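I went to the open evening at Romcombe on Friday because a friend of a friend was showing in the architecture room, and because there was supposed to be a talk on slopes. There was. It ran long.

The pitch, if I followed it, is that flat floors make us lazy and that a building should push back a little. The group behind it calls the scheme Wurel. They want 34 apartments off a single ramp, with no stairs, and the ramp keeps going until it comes out on the roof. The drawings are lovely. I'll give them that without a fight.

What I can't get past is the furniture. Every section drawing shows people lounging on the incline, and none of them has a bookcase. I lived for two years in a place with a bad floor - an old house, nothing radical - and I spent a lot of that time folding cardboard under table legs. It did not make me more alert to space. It made me buy shorter tables.

I asked about wheelchairs and got an answer about the poetics of effort. Someone behind me asked about rainwater and got the same answer with different slides.

The handout says the pavilion at Kumsa proves the idea, and that 1,670 people walked it over one summer. Fine, but walking across a tilted deck on vacation is a different thing from carrying groceries up one in February. I'd like to hear from someone who has slept there with the flu.

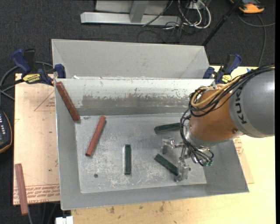
So would anyone want to live on a slope full time? A few people might, for a year or two, if the rent was low and the view was good.

The book that goes with all this is from Zimness, 211 pages, and I did buy it, mostly for the fold-out section at the back. I've read 5 of the essays so far. The one on parking ramps is the best of them, probably because the writer seems to have used one. The rest quote each other a lot. I'll finish it before the second talk in June, when they say the engineer will be there.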